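About Pernia

Pernia is a folk and traditional music club in Brelton, and we love a good night of songs! We started in a back room with 14 chairs and a borrowed microphone, and we now put on concerts, singing circles and a September weekend that fills the whole town with fiddles (and quite a few banjos).

Our home is the Conneely Hall on the river side of town. It holds 669 people when the balcony is open, but most of our shows are downstairs, where you can hear the singer breathe between verses.

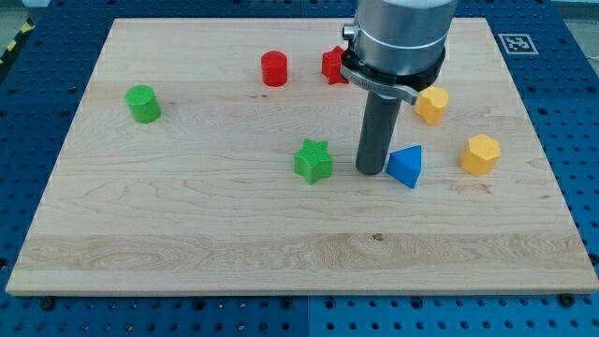 We also run classes for anyone aged seven and up. Fiddle, whistle, guitar and group singing all meet weekly during the school year, and beginners are very welcome – come along even if you've never held an instrument, we have loaners! Twice a year the students open for a visiting band.

Last year's weekend brought in almost 2,000 visitors, and the Ornetti Stage, our free outdoor spot for new acts, had music from noon until dark both days. Want to play it? Send us two songs and a few lines about yourself.

Page updated Sep 2, 2024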